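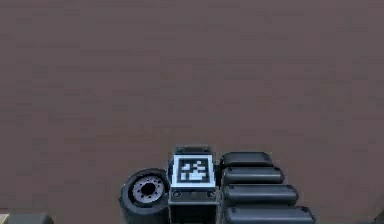
Slippery elm lozenges are the one thing I make every fall, and every fall part of the batch cracks. I use slippery elm powder, a little rosehip powder for color and sourness, and strong marshmallow root tea to bring it together, with a spoonful of maple syrup so the kids will take them. I knead it, roll it out, cut it with a bottle cap and dry the pieces. The dough itself seems fine. It rolls out flat and comes up a dusty rose-brown with faint lighter and darker blotches, very much the color of the big flat surface in the picture at the top, and there are no cracks in it at that stage. Then I put the trays in the dehydrator and by morning half of them have split across the middle or curled up at the rim.

They still work fine on a sore throat but they crumble in a coat pocket and I would like to give some away this year. The dehydrator is a Gresus, the old round kind with a dial. I run it at 135 because that is where the dial says "herbs/fruit." Last batch was in for 17 hours. The powder is Kneath, bought in the one pound bag.

Is it the heat, the dough, or the machine? I have read that you should add gum arabic but I don't have any and would like to avoid buying one more jar of something.

– posted by tincupthyme

porchherbs:

135 is too hot. That's fruit leather heat. The outside of the lozenge sets into a shell while the middle is still damp, then the middle dries and shrinks and pulls the shell apart. Mine go in at the lowest setting the machine has, and I flip them once it's safe to handle them without leaving a thumbprint.

Also 17 hours is a long time for something the size of a bottle cap. How thick are you rolling?

tincupthyme:

Thick enough that they last a while in the mouth. I'd say like two quarters stacked, maybe a bit more. I don't measure. I use the rolling pin my mother used for crackers and I stop when it looks right.

I will try a lower setting. The dial on this Gresus is not very exact at the bottom end though. Below the "herbs" mark it either runs or it doesn't.
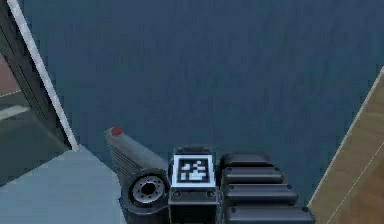
saltmarsh44: I don't agree that it's the heat. I dried these in a warm oven for years, hotter than 135, and had very few crack. What fixed it for me was letting the dough rest. Slippery elm takes up water slowly. If you mix, knead and roll all in one go, the powder is still drinking when you cut it, so some parts of the lozenge are wetter than others. Those are the parts that split. Put the ball of dough in a covered bowl and leave it alone for an hour, then knead it again. You'll notice it got stiffer. Add a few drops of tea if it needs them and then roll.

porchherbs:

Resting helps, sure. But "I did it in a hot oven and it was fine" depends a lot on the oven. An oven with no fan holds the steam in. A dehydrator blows it straight off the surface. The same number on the dial does different things in each.

saltmarsh44:

Fair enough on the fan. I still think she should rest the dough first and change nothing else, or she won't know what fixed it.

bitterroot_b:

You're both skipping over the syrup. How much maple are you putting in? If there's too little sugar in the dough it dries brittle. If there's too much it never really dries and gets sticky again in humid weather. I make mine with two parts slippery elm to one part everything else dry, and then a good tablespoon of syrup for each cup of powder. A "spoonful" for a whole batch isn't going to give you any bend.

Gum arabic does work but you don't need it. The marshmallow tea does a lot of the same job if it's made right. Make it cold. Put the cut root in cold water at night and strain it in the morning, and it should pour like thin egg white. If you've been pouring boiling water on it you get more starch and less of the slippery stuff.

tincupthyme:

I have been pouring boiling water on it. I thought stronger meant hotter. And yes, one spoonful in the whole batch, which was three cups of powder.

So the list is now: cold soak the root, more syrup, rest the dough, lower heat. I take the point about changing one thing at a time but I only have enough powder left for one more batch before I have to order.

saltmarsh44:

Then split the batch. Half rested and dried low, half rested and dried where you've always dried it. Put the trays on different nights.

millpondgran:

Coming in with a question about the powder and not the drying. Is anyone else finding Kneath coarser than it used to be? I bought a bag in June and there were little threads in it that you could feel on the tongue. I put mine through a fine tea strainer now and throw the threads in the compost. A coarse powder makes a weak dough no matter what you do with the heat.

I went over to the loose powder from Marton in Trorkstead, the shop by the bus station. They sell it out of a drawer and will let you rub some between your fingers first. It costs more. It's pale and very soft, like face powder, and it takes noticeably more liquid, so go slowly.

porchherbs:

I like Marton for whole roots but I stopped buying powders there. Anything that sits in a drawer is picking up air and whatever is in the next drawer. Mine smelled of cloves once. At least a bag is sealed.

Something to think about too: ask whoever you buy from where the bark comes from. Slippery elm has been stripped badly in a lot of places and the trees have disease trouble besides. I've been moving over to mostly marshmallow root powder, and I honestly can't tell the difference in the mouth.

millpondgran:

I can tell the difference. Marshmallow root on its own is sweeter and it's gone faster. But I agree about the trees, and half and half makes a nice lozenge.

slowkitchen:

I'll put down how I do it from start to finish, as I've been making these a long time and don't get many cracks anymore.

Soak a small handful of marshmallow root in a cup of cold water overnight. Strain it and press the root. In a bowl, mix a cup of slippery elm powder, or half elm and half marshmallow root powder, with a spoonful of rosehip powder. Sift the lot. Stir in a tablespoon of syrup, then add the tea a little at a time until it just holds together. It should feel like pie dough and not like bread dough. If it sticks to your fingers you have gone too far, so dust in more powder. Cover it and leave it.
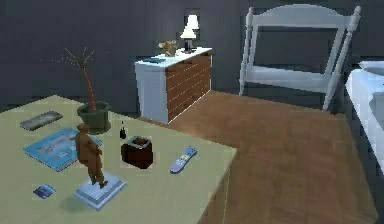
After the rest, knead it again for a minute or two and roll it between two sheets of parchment with a bit of powder on the bottom sheet. Go thinner than you think. Thick ones are nice to have in your mouth but they are the ones that split. Cut small rounds, smaller than a bottle cap if you can. I use the wide end of a metal piping tip. Poke the middle of each one with a toothpick, not all the way through. It lets the damp out.

Then I don't use a machine at all for the first day. I lay them on a rack in the kitchen with a clean dish towel over them and turn them at bedtime. The next day they go in the oven on the lowest heat with the door propped, just to finish. They're done when one snaps clean. If it bends, leave the whole tray longer. Roll them in a little slippery elm powder and jar them once they've cooled right down.

bitterroot_b:

Good method. I'd skip the towel if your kitchen is damp. Mine grew spots one rainy week under a towel and I lost the tray.

slowkitchen:

That's true. In wet weather I put them straight in the oven. The air drying is only good if the air is dry.

saltmarsh44:

Since these are being given away, please put a label on the jar with what's in it. And tell people to keep them a couple of hours apart from any pills they take, as the slippery coating can get in the way of the medicine. Anyone who's pregnant should ask first. They aren't for little kids either, they're a choking size.

tincupthyme:

Good reminder. My kids are 3 feet taller than when I started making these, so choking isn't a worry here, but I'll put it on the label.

I did the split batch. Cold soaked root, syrup the way bitterroot_b said, dough rested while I did the dishes and then some. The low tray had two cracked ones. The 135 tray had more than that, mostly curled at the edges and not split through. So I think both sides were right, and the old batches were mainly bad dough. The toothpick hole I haven't tried. I also rolled thinner this time, which I know muddies the test.

saltmarsh44:

It does, but I'll take it.

Comments

gardenfence: Can you do these with licorice root in place of the rosehip? My husband hates sour.

bitterroot_b: You can, a small amount. Go easy if he has high blood pressure, licorice can raise it. A bit of ground fennel is sweet too and doesn't do that.

coldhands: Made the slowkitchen version with all marshmallow root. They took longer to dry and came out pale tan. No cracks. Used a thimble to cut them.

millpondgran: Marton is out of the elm powder until next month, for anyone driving over to Trorkstead.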